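The afternoon the left arm sulked

Run 169 is where Padier decided it had had enough. The left arm stopped mid-reach with a fault code the manual files under "other", and the right one carried on as though it had never met its colleague.

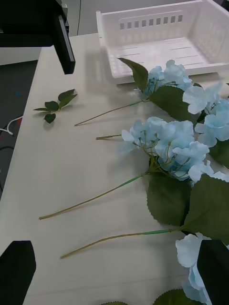

Flowers, two arms, one table.
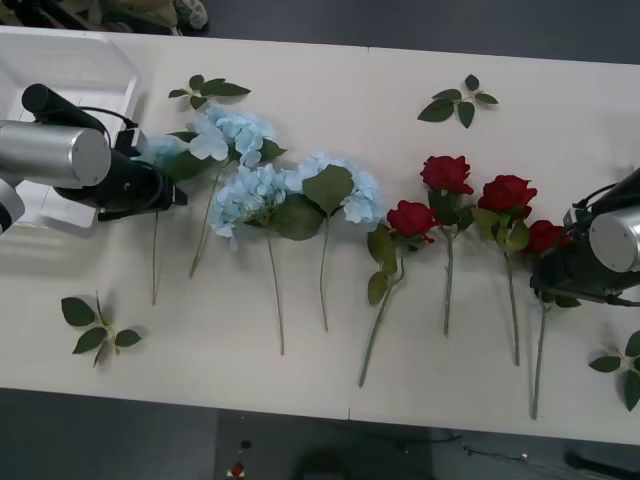
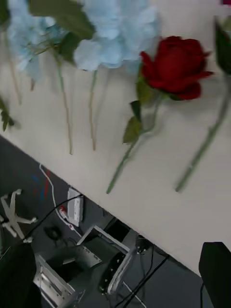 Wilson Yupanqui blamed my code. I blamed the wrist cable. We spent 20 minutes being polite about it, then he wiggled the connector and the fault cleared. I've ordered a new cable and still owe him an apology, which is also on back order.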